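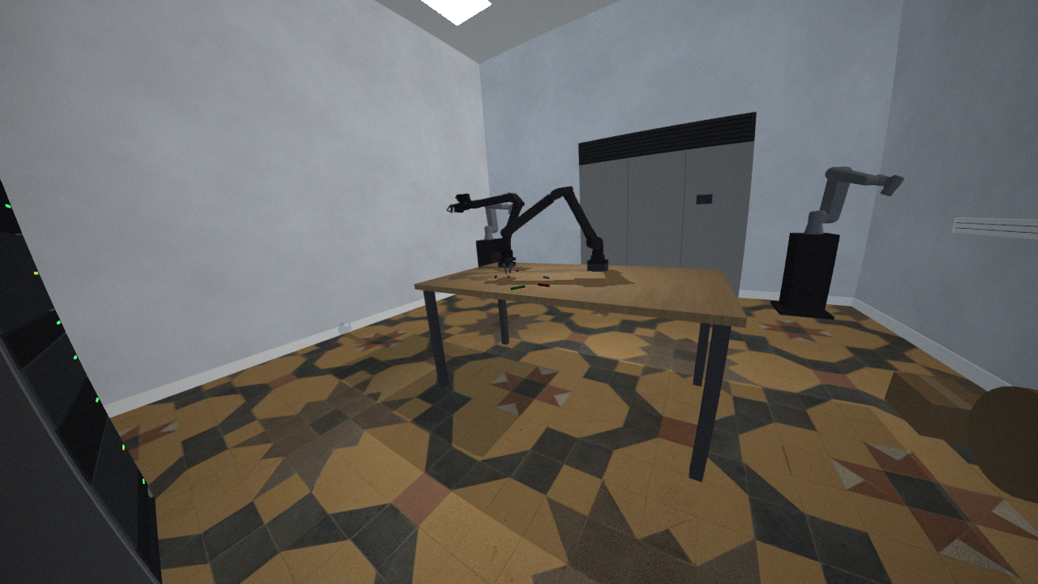
Manipulation Group, Department of Mechanical Engineering, Flestport

Figure 3. The simulated room used for the gripper comparison. The table-mounted arm has its gripper over the work surface, and the second arm stands on a pedestal behind the table.

4.2 Comparing the two grippers in simulation

We ran the first comparison in simulation so that both grippers would face the same object positions. The two candidates were the Tazi, a parallel gripper with short stiff fingers, and the Ikura, which has longer fingers that give a little when they touch the table. Each was modeled from the drawings we used for the bench hardware. The arm, the controller gains and the approach speed were held fixed. Only the gripper and its tool offset were changed between runs.

All trials took place on the wooden table in Figure 3. The arm under test is the one with its base on the tabletop, near the back right corner. The targets are small compared with the table. One is a thin green stick and the other a small red piece. We chose pieces of this size because larger blocks had given almost the same result for every gripper we tried in November.

A trial started with the gripper hanging above the table. The controller was given the target position with no added noise, moved down, closed the fingers and lifted. A trial was scored as a success if the piece was still held when the arm came to rest at the top of the lift. Each gripper was given 96 trials on the stick. The Tazi held it in 74 of them. The Ikura did worse. Its fingers bent outward on contact with the wood, and the tips then closed above the stick. Lowering the contact force helped, but the arm then sometimes stopped too high.

On the red piece the order was reversed. The Tazi tended to push the piece away when one finger touched first, while the Ikura pulled it toward the middle of the grip before lifting. We did not tune the closing speed separately for this piece, and a slower close might help the Tazi.

The second arm was left in the room for every trial. Its links come close to those of the table-mounted arm above the tabletop, so the planner had to treat it as an obstacle. A few trials ended early when no path was found. These were run again with a new starting posture and were not counted as grasp failures. Planning was capped at 2000 steps per attempt for both grippers.

The room was rendered with its full floor pattern and shadows. The controller in this section does not use images, so the rendering has no effect on the scores given here. It does matter for the camera tests in Section 4.3, where the shadow across the back half of the table made the segmentation less stable.

Contact settings were taken from the Berier project without change. We have not checked them against thin objects on the bench, and the stick results should be read with that in mind.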